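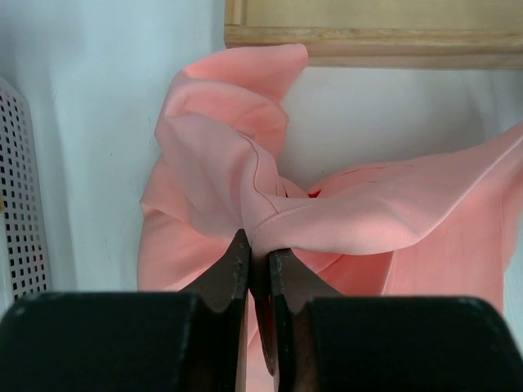
The salmon-pink one, mid-fold. Or mid-something.

Sunday, April 21, 2024

So I finally did the closet. The whole thing, top shelf included, which I have been putting off since we moved to Nellutthorpe and I shoved everything up there in a panic with the movers standing in the hall.

I want to talk about slippery fabric, though, because that was ninety percent of the battle. Cotton T-shirts I can do half asleep. Jeans, fine. Towels are practically a hobby. But anything light with a bit of a sheen to it has no interest in being a rectangle! You get one side flat, you reach for the other side, and the first side has already slid off and twisted itself around. The pink is the worst of the lot. It's pretty, I love the color, and it bunches up if you so much as look at it. I picked it up by the middle (mistake) and it went into a rope with a big ruffle on top, like a carnation somebody sat on.

What I've ended up doing is this. I don't pick it up at all at first. I spread it out on the bed, find the hem, and run my fingers along until I hit a seam. Once I have a seam in one hand and the hem in the other I know where I am, and I can shake the rest out. If I can't find the seam I start over. Then it gets folded in half the long way, smoothed with the flat of my hand, and rolled. Rolled! I was a folder my whole life and I looked down on rollers, and I'm sorry, rollers. You were right about blouses.

I did try the upright method first, where you fold everything into little packets and stand them up in the drawer like files. Lovely with T-shirts. With anything silky they stayed up until I closed the drawer, and when I opened it again they were all lying down on each other. I put a Feltow divider in there (the felt kind, $14, gray because the green was sold out) and that helped a lot, mostly because felt is grabby. So the rolls go between the felt walls and they stay put. I might get a second one in May if I'm still keeping this up.

The hangers were the other big job. I had 44 wire ones from the dry cleaner, which I know because I had to bag them up to take back and they make you write the number on a tag. Gone now. I bought a box of the Plovix velvety ones, 25 to a box, and my first thought was that it wouldn't be enough, and then I thought, well, what if it has to be? Anything that didn't get a hanger had to make its case. A few dresses did not make their case. The brown cardigan with the big pockets made no case whatsoever and I kept it anyway.

Oh, and steaming. I used to fold things first and steam them when I wanted to wear them, and I was steaming in my bra ten minutes before leaving the house every single time. Now anything thin gets steamed before it goes in the drawer, and I let it hang for a while on the shower rod so it isn't damp when I roll it. The creases are much softer when it comes out again. Not gone, but softer, and the rest falls out by lunchtime.

The donation bags are by the front door, where they will live for at least two weeks if history is any guide. There's a drop-off behind the Carrilho bakery and I've promised myself I can have one of the almond things if I go before noon, so that may speed it up.

Still to do: scarves. I have no plan for scarves. They're in a pillowcase on the top shelf at the moment, tied with another scarf, and if you have a system that works on slippery ones please leave it in the comments, I will try anything. Also the sock situation, but that's a whole separate post.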